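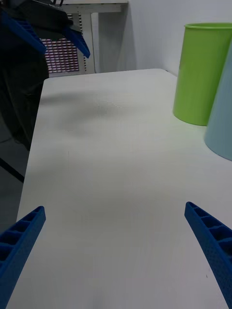 *Both pairs of blue fingers open over the bare end of the table, cups off to the right.*

I've now lived with the Lustico finger set for long enough to have feelings about it, and they're mostly fond ones! We swapped it onto our two-arm cell on Tue 23 November, and the change took Wekesa Mutiso and me one slow morning (with a long break while we hunted for the right hex key, which was in my pocket).

The fingers are light, ribbed blue plastic, and they give a little where our old Purolero pads never did. A set costs $152, and I'd buy it again. 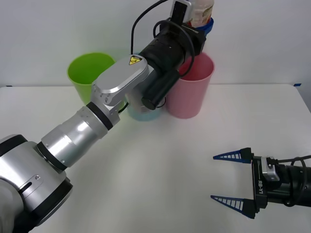
Setting the zero point is the fussy part. Close the fingers gently, check that the tips meet, save, then open them fully and do it all over for the other arm. The leaflet skips the second save, so please don't! I recheck ours every 200 cycles, wipe the ribs with a dry cloth, and look over the wrist cables while I'm there.

Four stars from me, and five if they ever print a better leaflet.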